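Dritcombe College Robotics Club – Members' Board
Two-handed sorting task: has anyone got past the bowl?

varko_lives
Posting here because the club inbox is where questions go to retire. Our group (me, Jurkus and whoever has the charger that evening) is on the December task, the simulated two-armed one. Red bar goes with the tray, the small stuff goes in the yellow bowl, the white square stays where it was put. Left hand does the tray side, right hand does everything else, mostly to the white square.

We have had 12 goes at a full run. The left arm behaves. The right arm approaches the bowl like a man feeling for his glasses on a bedside table.

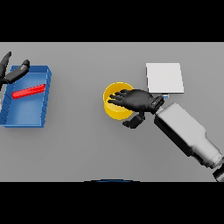

Page last changed: December, 16:40 (edited by varko_lives, 4 edits)

So my question is about the right hand. We send it in from the side with the fingers out straight, and the thumb ends up down below the palm, outside the bowl. Is everybody doing it like this, or do you come in from above? The handout says "a suitable approach", thank you, handout.

pinchpoint
From above. Always from above. Coming in sideways means you've got four fingers in the bowl and nothing for them to press against, so you're stirring.

varko_lives
I did wonder about the stirring.

Jurkus
For the record I wanted to come in from above and was outvoted one to one.

mrs_tolerance
Disagree with pinchpoint, slightly. From above is fine in the middle of the table, but our wrist ran out of travel whenever we tried it further over. We lost two evenings to that. What worked for us was sideways and then a roll of the wrist once the fingers clear the rim, so the thumb comes round to the near side. It looks dreadful. It scores the same.

pinchpoint
It scores the same until somebody marks you on smoothness.

mrs_tolerance
Smoothness is 6 marks. Dropping the thing is 9. I can do sums.

varko_lives
Can I ask about resets as well, while I have you both being unpleasant in one place? Between runs we send the right hand home and it doesn't go all the way home. It goes towards home and then has a think. Yesterday Jurkus found it had stopped with a finger up against the white square, and the next run starts from there unless you catch it. 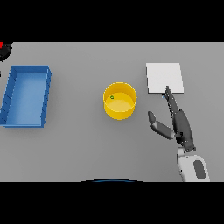
I've been fixing it by hand, dragging the joints back with the sliders one at a time, and I know that's wrong because it takes longer than the run does. There is a reset button. I have pressed the reset button. It puts the objects back and leaves the arms wherever they fancied being.

old_servo
That's how it's meant to work. Objects and arms are separate resets. Second menu down, under "posture", which I agree is a silly word for it. Do the arms first and the objects second, otherwise the hand sweeps through on its way back and you get to put everything out again.

varko_lives
There's a second menu?

old_servo
There's a second menu.

Jurkus
I would like it noted that I also didn't know about the second menu.

quietcorner
Are you all keeping the light blue piece in play? Our group took it out because it kept turning up beside the white square and we got fed up with it. Van den Broek's lot kept theirs in and say it's required.

mrs_tolerance
It's required. Page 4, under the drawing.

quietcorner
Well, that's our evening gone.

pinchpoint
Page 4 of the old handout or the new one? The new one says small parts "as supplied", and I'd argue that if you supply yourself with fewer of them, you're covered.

mrs_tolerance
You may argue that to Godelieve.

Godelieve Smits (club lead)
You may not. All small parts stay in, for everybody. The approach is up to you: sideways, from above, I don't mind, but write down which one you picked and why, as that's what the log is for. Three groups have handed me a log consisting of the word "tried". I'll move the posture reset to the front menu when I next have the file open.

pinchpoint
Withdrawn.

varko_lives
Posture reset works, thanks old_servo. Did one run from above and one with mrs_tolerance's wrist roll. From above was prettier and missed. The wrist roll got hold of something on the second attempt, then let go over the table halfway to where it was going. Putting it down as sideways with roll, and the reason in the log is currently "spite", which Jurkus says he won't sign.

Jurkus
I'll sign it if we slow the lift down. It's going up far too fast.

mrs_tolerance
Halve the lift speed and close the thumb before you move the arm at all. If it still drops, send me your settings file and I'll have a look after tea.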